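The Table Test, Part 3: Surfaces, Baskets and Lids

I have a low opinion of storage advice. Most of it comes down to buying containers for your things and then buying something else for your containers. So when I was asked to put together a gallery on tabletops and kitchen storage, I said yes mainly for the chance to grumble in public.

The plan is simple enough. Take a table, see what kind of surface it gives you, then put some ordinary storage on it and ask if any of it earns the space it takes up. My old kitchen in Graritz had 163 centimeters of counter from the wall to the stove, and the drying rack ate a good part of that, so I come to this with a grudge. Parts 1 and 2 covered drawers and hooks. I was not kind to hooks.

Captions are mine, and so are the complaints. If you like a bare white table and a matching basket, you will find me tiresome.

The surface

A plain white top, matte, with faint speckles if you look for them. I'll give it the speckles. A dead flat white shows every crumb, and a slightly textured one at least gives a crumb somewhere to blend in. The Wodora catalog likes to call this sort of thing "calm." I call it a surface with a cleaning schedule. Look at how the white goes from nearly blue to a soft gray toward the corners, and then try telling me you could match a paint chip to it. 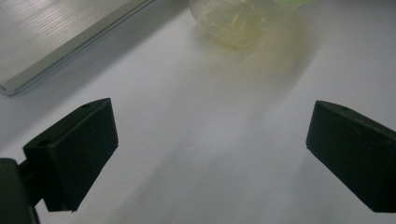
The basket and the box

White wire, open sides, a flat white panel across the top and a shelf lower down inside. Set near the back of the table it leaves the front clear for work, and I have no quarrel with that. I do have one with open wire in general. Small packets slip out of it or stand crooked in it, and sooner or later you line the thing with cardboard, which defeats the point of buying wire.

The top panel is the part I would pay for. It's a second level, and a flat one, so a mug can stand on it without tipping. I had a Dovel rack for 3 years with a top made of nothing but bars, and I never once put a glass on it that stood straight.

Then there's the clear food container, rectangular with rounded corners, the label still on the lid. I have views on labels. They should come off with one pull and they never do. You get half the paper and all of the glue, and after a month of washing there's a gray patch where dirt has stuck to what was left. Warm water and cooking oil will shift it, eventually.
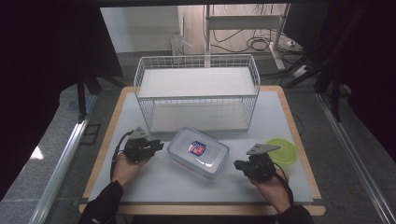 Clear plastic is at least practical. You can see what's going bad in there without opening it, and I've read all the arguments for pretty opaque tins and have yet to be moved by one. My own tins (Thorlacius, a gift, very handsome) spent most of last February hiding a bag of walnuts I had already replaced twice.

The green lid is another matter. A round lid is only as useful as the round thing it fits, and I went through my cupboard before writing this and counted 27 lids against far fewer bowls. I don't know where the bowls go. I do like the color, a bright lime you can see through a little, because a lid like that is easy to pick out of a stack of clear ones. If somebody sold every size in its own color I might take back some of what I've said about lids over the years. They'd probably change the colors after two seasons, though, and you'd be stuck with a green that no longer meant anything.

Would I buy any of it?

The table, maybe. I like a light wooden edge around a pale top, if only because the edge is where tables take their knocks and wood looks better dented than a painted rim does. I would want to see it after a winter of soup and homework before I said anything nicer than that. Pale gray-white is a color that photographs well, and I have been fooled by that before.

The basket, yes, for the flat top, and provided it came in under the price of a decent cutting board. I wouldn't put it in a cupboard. People do, and then they can't reach the lower shelf without moving everything in front of it. On a counter, pushed back, with plates on top and something wide and hard to lose underneath, it would do fine. Cloths, maybe. A box the size of the clear one would be my first try for the lower shelf, but measure before you trust me, as I've been wrong about heights more than once and have the returned shelf inserts to show for it.

The container I'd take as well, minus the label. I would buy several the same size, which is the only storage advice I've ever followed and not regretted. Rectangular ones use up a shelf better than round ones, and the lids swap. Mixed sets look generous in the store and turn into a puzzle at home.

The lid stays where it is until someone produces a bowl.

Part 4 will be about things that claim to fold flat. I have two on loan already and neither of them does. If you own a collapsible colander that still collapses after a year of regular use, write in, and please say what you paid for it.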